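Re: Dark gray or something lighter for a basement floor?

grisari_mom
Posted January 2, 2019
Hi all, I've been reading this board since July and finally have a question of my own. We have a beige concrete floor downstairs, nothing fancy, and my knees and I have had enough of it. I don't want wall-to-wall carpet (we had water once, never again) so I'm leaning toward one big piece of heavy fabric I can roll up and haul outside. Dark gray is what I keep coming back to, but my husband thinks it will make the place feel like a cave. What have you all lived with?

Sturkonance
Welcome! I went dark gray and would do it again tomorrow. It hides coffee, it hides the dog, and it looks nice against the beige if you leave a strip of floor showing at the wall. The one thing I'll warn you about is creases. I've tried weights, I've tried rolling it backwards overnight, I even tried an iron and a damp towel — my mother would have been proud — and a few always come back.
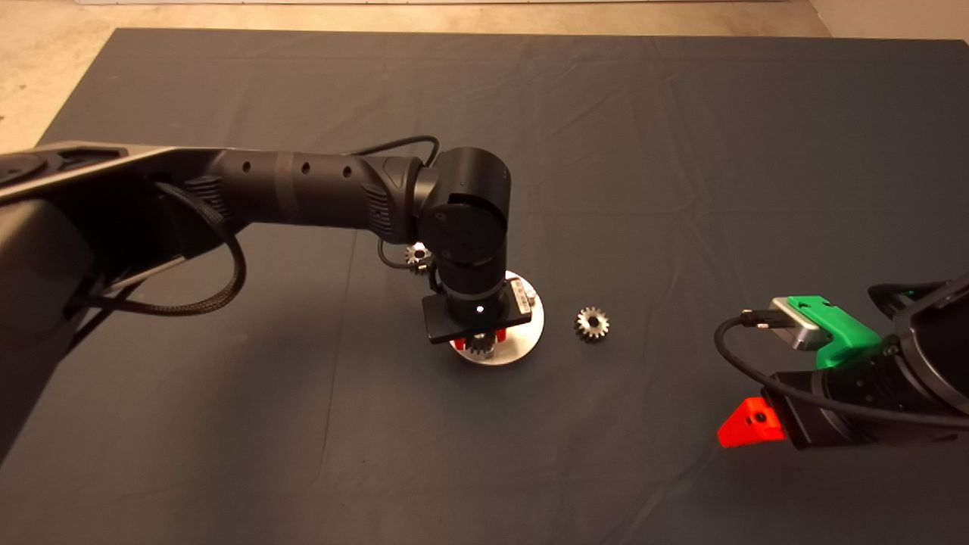
Dark gray on beige concrete, creases and all

Revathi Sundaram
I'm going to disagree, with love. Dark gray hides coffee but it shows every bit of lint and every white thread, and I sew, so you can imagine. I switched to an oatmeal color two winters ago and I vacuum half as often. The creases bother me more than they bother Sturkonance, too. I catch my toe on them.

cikov
Creases are a pad problem, in my opinion. Put a thin felt pad under it and let it sit a week before you move any furniture back. Also check for damp first! Tape down a square of plastic and look under it after a couple of days.

Sturkonance
I have a pad, cikov. Still creased. But yes to the plastic test, good advice.

grisari_mom
Thank you, everybody, you're so kind. Plastic is going down tonight. Revathi, is the oatmeal one washable, or do you just spot clean it?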